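Workshop notebook, August
Print | E-mail

Carpet day! The Clusden samples arrived before lunch and I have been on my hands and knees ever since. Three months of complaining about the echo in the long room and we finally get to do something about it.

Started with the chair test, same as for the vinyl. Loaded the office chair to 80 kg with the sandbags, rolled it back and forth over each sample for 398 passes (I meant to do 400, lost my place near the end and stopped when the tally sheet said so). Muthu took over for the second half so my knees could recover.

Loop pile, plain: flattened in a clear track, came back a little after brushing. Fine for under the benches.
Loop pile, striped: tracked much less than I expected. I kept tilting my head to find the line and losing it in the pattern. Very pleased!
Cut pile: no. Lovely underfoot, but the chair wallows in it and the sandbags nearly went over.

Kumaresan wants to know about glue. The Orora tape held on the bare concrete but let go at one corner by the door, where the sealer is shiny. Scuffed that corner with the coarse pad and put down 2 new strips. Leaving it overnight with the toolbox on top. If it holds I'd still rather glue the doorway and tape the rest, so we can lift a section when somebody spills resin (Hjørdis, I am looking at you).

Seam direction: Tatiana says run the stripes the long way, toward the window, and having laid a strip each way I agree with her. Across the room it looked like a ladder. The long way also means fewer cuts, so less waste.

Sound: clapped, dropped a spanner, read a page of the Shaikh catalog aloud from the far end. Even with only a third of the floor covered it is SO much better. Padmavathi came in to ask what I was shouting about, and she could follow every word from the doorway.

To do: price for the full room (budget is about 3,000, including underlay), ask Clasitz if they'll do the edge trim in dark gray, borrow the knee kicker again.

Still keen on stripes for the whole floor, and more so every time I look at it. A plain light gray would show each crumb, and a plain dark one shows lint. With fine lines close together, light gray, medium and charcoal all side by side, there is a bit of every shade for the dirt to hide in, and the gray caster sitting on it hardly draws the eye. I'd like to see it under the evening lamps before ordering, and I want another go at the coffee stain test with the milk left in.
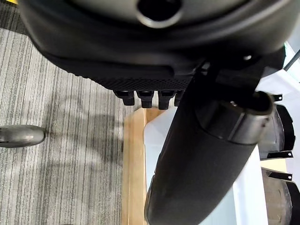
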